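Ticket: Player registration stuck at "awaiting clearance", transfer window closes soon
Product: Godico Club Manager
Club: Eskola
Opened by: Joni Vuorinen
Assigned: Afiq Lubis
Priority: High (was Normal, changed by requester)

Joni Vuorinen, 18th May, 09:12
Midfielder signed from Wusarach, paperwork all done at our end, fee agreed, both clubs ticked. Status has been "awaiting clearance" since yesterday lunch. Can't add him to the squad list, can't print his card. We play Saturday and the coach wants him on the bench at least. Please look asap.

Afiq Lubis, 09:40
Hi Joni, looking now. Can you confirm which form you used, the domestic transfer or the loan one? And did Wusarach release him before or after you submitted?

Joni, 09:44
Domestic. Permanent deal. Release came after I think?? Their secretary was on the phone with me while she did it so maybe same minute.

Afiq, 10:05
OK. I see the release on Wusarach's side and your request on yours but they are not linked. Two player records. One has his middle name, one doesn't. Player ID ending 310 is the old one with all his appearances, ID ending 228 was created when you typed him in by hand.

Joni, 10:07
I didnt type him in by hand. I searched, nothing came up, then it offered me "new player" and I clicked it.

Afiq, 10:11
That's the one. Search only covers players in your own league unless you untick the box at the top. No harm done, I can merge. Don't submit anything else for him in the meantime please.

Joni, 10:12
Already submitted a second time before I opened this. Sorry

Afiq, 10:30
Found it, canceled the second request. Merge queued. 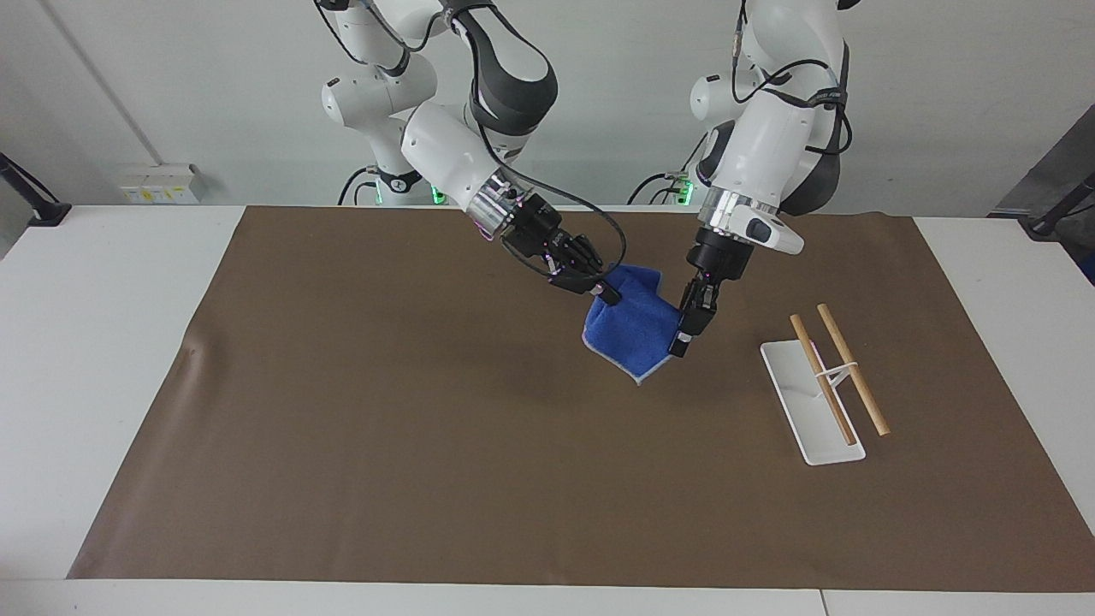
Afiq, 11:18
Merge failed. Error says "active suspension on source record". Did you know he has a one match ban to serve? Picked up his last yellow in Wusarach's final game before the break.

Joni, 11:25
Yes we know, he serves it tonight in the cup. Thats why Saturday is fine.

Afiq, 11:31
Right but the system won't move a record with an open ban on it. Need to park the ban, merge, then put it back on. Needs sign off from the league desk, I can't do that step myself. Have asked them.

Joni, 11:33
How long

Afiq, 11:50
They say up to 2 hours. Will chase.

Joni, 13:58
Anything? Squad list for tonight has to be in by 5 and if he isnt registered then he isn't serving the ban with us, right? So then he misses Saturday as well. Changed this to High.

Afiq, 14:06
Correct, he has to be registered before tonight's list goes in for the cup game to count. Calling them.

Afiq, 14:29
Ban parked. Merge running again.

Afiq, 14:37
Merge done. 228 is gone, everything now under 310. Appearances, cards, goals all there. Ban back on, one match, showing against Eskola. Please log out and in and check.

Joni, 14:45
He's there! Status says registered. Shirt number is wrong, gives him the one he had at Wusarach, and our keeper has that.

Afiq, 14:48
You can change that yourself, squad page, click the number. Save at the bottom not the top, top one only saves the photo.

Joni, 14:52
Done. Card printed. Also the transfer fee shows 300 and it should be blank, we agreed not to publish.

Afiq, 14:59
That's the league admin charge, not the fee. Only you and the league see it. Invoice comes from Irkico as usual, end of July.

Joni, 15:01
Ok good. Cup list submitted, him down as suspended. Can you leave this open till Saturday in case the ban doesnt clear

Afiq, 15:03
Will do. It should clear when the ref files the match report, if he's still red on Friday morning reply here and I'll clear it by hand. Setting to Pending.

Internal note (Afiq)
Third one like this since the window opened. Search box default is the cause every time, have asked dev to untick it for transfers. Also the merge should warn about bans at the start insted of failing at the end.

Status: Pending, requester to confirm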